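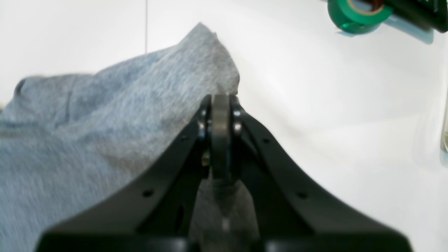

How to check whether a penalty really cost your team the game

Saturday, October 20, 2018
By Brigitta Camenzind

Every losing fan base in our league has a story about one flag. I've read a lot of them and I believe very few. If you want to know whether a call decided a game, you can work it out yourself in an evening with the game film and the play-by-play sheet. Most of the time you won't like the answer.

What you need

The full game film, with the clock showing if possible. The play-by-play, printed. A copy of the rule book your league uses, this season's edition. A friend's memory of the rule doesn't count, and neither does the TV announcer's.

Step 1. Write down the situation before the snap

Down, distance, yard line, score, time left, timeouts for both teams. Do this before you watch the play again. Once you've seen the hold for the tenth time, everything else about the drive starts to look unimportant.

Step 2. Read the rule

All of it, including the exceptions. In the Illside at Nudton game last April, people were furious about an illegal block that was legal where it happened. The paragraph took me less than a minute to read.

Step 3. Watch at full speed, then slow

Full speed first, at least twice. The official got one look. Slow motion makes almost every hand on a jersey look like a crime, so I only use it to settle where a foot or the ball was.

Step 4. Replay the drive on paper

Give your team the call it wanted and write down the new down and distance. Then stop. Don't award yourself the touchdown. A first down at the 12 is a first down at the 12, and plenty of teams kick from there.

Step 5. Go through the rest of the game

Mark your own team's turnovers, drops and missed kicks, and every flag that went your way. Sison fans spent a week on one missed false start against Ekeck, a game they lost by 6. Their team had 209 yards of offense and fumbled 2 times inside the ten. I'd start there.

Step 6. Check the other side's list

Find the other team's message board and see which calls they're angry about. If you can't find any, you haven't looked far enough down the page.

A word on win probability charts

They're fine for a rough idea. I don't trust them to the decimal, and I trust them less in amateur games, where the numbers behind them usually come from the pros. If you use one, say which one - and don't switch to another when the first one disagrees with you.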